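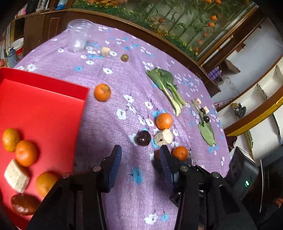 Planning and Budgeting for the Prostau Hand-Held Gripper

Category: Equipment / Data Collection Tools

October 3, 2019
By the Prostau Product Office

The Prostau is a hand-held two-jaw gripper for organisations that wish to record everyday handling work before committing to a fixed robot arm. It is carried and operated by one person. Each jaw ends in a ribbed dark blue pad, and the jaws are joined to the body by pinned linkages. A camera on the tool records the work from the operator's side.

Suitable work

The tool is intended for sorting, clearing and laying out goods on an ordinary table. Fruit and vegetables are a sensible first choice for a trial. Oranges, leafy greens and small dark fruits differ in size and surface, and a tray with a raised rim gives the operator a clear place to work to and from. Buyers need not provide a plain bench. A patterned cloth with soft folds may be left in place where it forms part of the usual setting.

What is supplied

The standard set contains the gripper, one pair of fitted pads, one spare pair, a camera mount and a carrying case. The camera is ordered separately. Pads are treated as consumable parts and are sold in boxes of 100 under the Plisik name.

Prices

Gripper, standard set: £864
Camera and cable: £339
Operator training, per site: on application

Prices exclude VAT and delivery. Quotations remain valid until the end of the following July.

Planning a purchase

Departments are advised to order 2 grippers for each site, so that recording may continue while one is being serviced. The larger part of most budgets will be staff time. Provision should also be made for storage of recordings, replacement of produce and cleaning of pads between sessions.

Where a robot arm is to be bought later, the same pads may be fitted to the Wenda arm by means of an adapter. The adapter is made to order by Cattaneo and should be requested at the time of the first purchase. Customers who already own an arm from another maker should send us the flange drawing before placing an order.

Servicing

Linkage pins should be inspected monthly. A gripper returned for service must be clean and free of food residue, and must be accompanied by the order number. Repairs outside the warranty are quoted before work begins.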